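Chapter 13
What Counts as "It Works"?

Student robotics reports tend to say the same thing: the robot picked up the object. Be suspicious of that sentence. Which object? How many tries were left out? The club at Cerkby claimed a success rate so high that its own adviser, Henrike Mühlbauer, asked to see the log. It had 2240 entries. Only 1085 had been marked pass or fail by anyone.

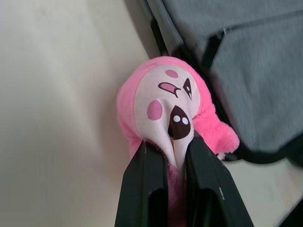 Figure 13.1 A plush toy held between two gripper fingers.

A soft toy is a forgiving thing to grab. It squashes, and a sloppy grip may still hold. A good grip on plush tells you very little about a bottle, a bowl or a bag with a strap, and a project that tests mostly on plush should say so on page one. Clutter matters too. So does a second arm, which adds reach and also adds ways to fail. Read the club's claims with a table like the next one in mind.
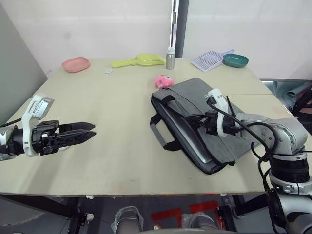
13.1 Writing a Test You Could Fail

Before you run anything, write down what would make you call a try a failure. Kiri Waaka's team skipped this step and spent most of December arguing over two words, "mostly lifted."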